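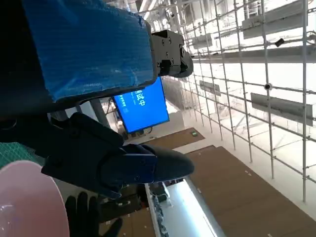

Blue wrap and black fingers up close, with the pink bowl in the corner.

Subject: Re: [udosier] Food transfer task, and who is free in the new term?

Hello Inger, hello all,

Thank you for asking, because I've been dying to tell somebody! The food task is the most fun we've had in Udosier all year. Your questions first.

On 28 December 2021, Inger Damgaard wrote:
> Hi Rowena,
> I missed the last two sessions and the notes in the shared
> folder stop halfway down a page. Are we still doing the blocks,
> or has the club moved on to the soft objects? And is the green
> mat staying? I'd like to bring some first years along and don't
> want to teach them the wrong set-up.
> Also, do we have a final task list for the Britix day in July?
> Inger

Yes to soft objects. The blocks are back in their box, and good riddance (sorry, I know you painted them). A block forgives you almost anything. With food you have to think about how hard each finger is closing, and the new people pick that up far faster than they ever did from my slides.

The green mat stays. The printed grid is so handy for putting the bowl back in the same place, and please do teach the first years to read a position off it before they start. I'd let them begin with an empty bowl and one arm, then add the food, then the second arm.
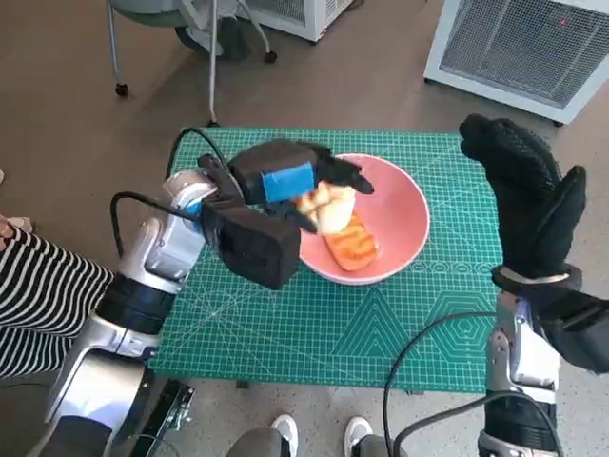

A pale, crumbly piece held over the bowl, with an orange one already in it.

The crumbly stuff is my favourite. Squeeze too hard and you have breakfast all over the mat, too gently and it slides out past the thumb. Hafþórsson's notes suggest closing the fingers in small steps with a short wait after each, and I think that's the right way to teach it. We now have 200 runs saved with the new step sizes, on top of the older block runs, which makes 2,010 in the folder altogether. Lovely, but the labels are a mess and I would hug anyone who offered to tidy them.

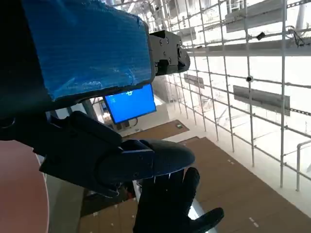 The wrist views are worth your time too, so do show them to the first years. People tend to stare at the head view and forget that the wrist sees how close the fingertips are to everything else. I had a go at driving from the wrist view alone and was terrible at it, and want to try again.

As for Britix, the list isn't final. Skemov is in charge of it this time and the draft has 11 tasks, with bowl transfer near the top. I'll forward it tonight. Could you look at task 2 in particular? The wording says "place" and I'd love to know whether a small drop into the bowl counts.

Bring the first years, bring all of them! They'll need short sleeves and somewhere to put their bags that isn't the cable corner.

Rowena

--
Rowena Fajardo
Udosier student robotics list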